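Tatach Wipe-Clean Tablecloth, Star Print: Review After a Year of Daily Use

Posted February 19, 2025

I bought this tablecloth last March to cover a dining table that had taken enough abuse. The table sits just outside the kitchen doorway, so everything lands on it: groceries, mail, breakfast, craft projects, snacks that were supposed to stay in the bag. I wanted something I could wipe down and leave on, and I didn't want to spend much.

The one I picked is the star print from Tatach, gray with a white grid and large stars in orange, pink and light blue. It comes in five other patterns. I ordered it from the Pavent store online and it arrived in four days, folded flat in a plastic sleeve.

First impressions

The fold lines were bad. The listing says they fall out by themselves within 48 hours. Mine took closer to two weeks, and one crease down the center was still there after that. I ended up running a hair dryer over the back of it on low, and that took care of it. If you're buying this for a party, open it well ahead of time.

There was a plastic smell for the first few days. It was noticeable in the dining area with the windows closed. I hung the cloth over the shower rod for an afternoon and the smell was mostly gone after that.

Size and fit

I got the middle size. It hangs over the edges of my table enough to look right without landing in anyone's lap. The material bends over the edge in a soft curve and doesn't stick out stiffly like the last one I had, a clear vinyl sheet from Onyshchenko that never did lie flat at the corners. You can trim this one with scissors if it's too long. I cut a little off one end and the edge hasn't frayed or curled.

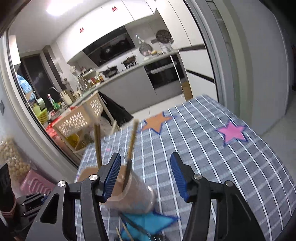
Cleaning

Most of what gets on it comes off with a damp cloth. Coffee, tea, juice, soy sauce and soup have all been spilled on mine, and none of them left a mark when I got to them the same day. Tea that sat overnight left a faint ring, and dish soap and a second pass got rid of it. Grease needs soap the first time or you just move it around.

Two things did stain. Turmeric left a yellow spot near the end where I usually sit, and it has faded over the months but I can still find it. Ballpoint pen went into one of the white grid lines and stayed. Rubbing alcohol lifted some of the ink and also some of the shine, so I stopped.

Crumbs are easy to see on the plain gray parts and harder to see on the stars. I sweep the whole thing with my hand before I wipe it.

Heat and wear

The package says not to set hot pans on it and I believe it. A bowl of soup is fine. A pot lid straight off the stove left a slightly rippled patch the size of a coin. I use trivets now.

The color has held up well. The navy outlines on the stars are as dark as they were when I opened it. The backing is a thin felt, and it has started to pill where the cloth rubs against the table corners. It hasn't come away from the top layer so far.

Glasses and cups sit steady on it. Paper slides around more than it does on bare wood, so I put something under the page when I write.

Compared with others

I looked at the Hemusstead cloth before I bought this. It's thicker and has a stitched hem, and it costs twice as much. A thicker cloth would probably handle heat better, but I couldn't have trimmed it without cutting off the hem.

Would I buy it again?

Yes, in a darker pattern if turmeric is a regular thing in your house. I'd give it four stars out of five, with the missing one for the fold lines and the pilling on the back. Mine is staying on the table for now, and I plan to get the round version for the patio.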